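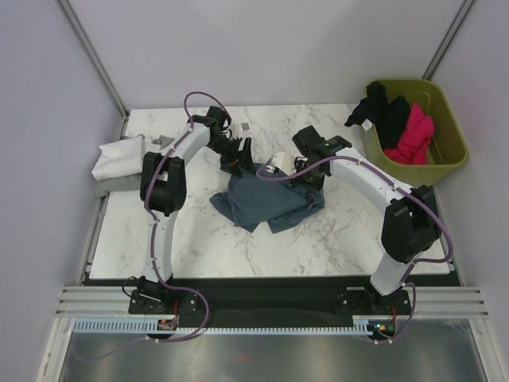

Magdy Hamdy had paid his 2 pounds at the door of the Bensaid building and was told to start anywhere. He started with the laundry, as it had the shortest queue.

"Is it going to fold that?" he asked.

"It's going to try," said the man in the Skirnen lanyard. His badge said Essam Radwan.

Magdy had run the Bollesthorpe laundry for most of his working life. In December, before it closed, they had put through 3480 pieces, and he had done the shirts himself. He leaned in and watched the arms over the blue-grey cloth.

"It wants the shoulders first," he said.

"It looks for an edge. Any edge."

"That's where you'll go wrong."

Essam wrote something on his pad. Magdy couldn't tell if it was about the shirt or about him.

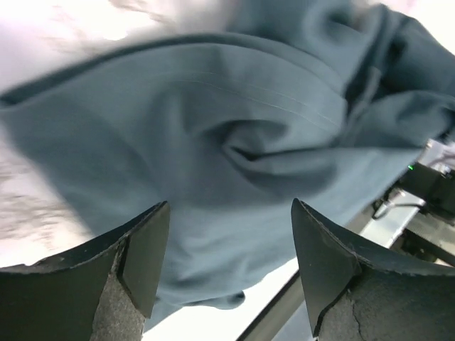

"It's got the middle," Magdy said. "You can't fold from the middle. You have to put it down and start again."

"How would you find the shoulder, if you couldn't see it?"

He had to think. He held out his hands and moved them along a shirt that wasn't there – thumb on the seam, follow it up, stop where it went thick.

"There," he said. "You feel it."

Essam asked him to do it again, slower, and this time he drew it. A woman from Bendent came over to say that the talk upstairs was starting at 6 and there were seats left.

"You go up," Magdy told her. He took off his coat and looked for somewhere to hang it. "Now, collars," he said to Essam, and Essam turned to a clean page.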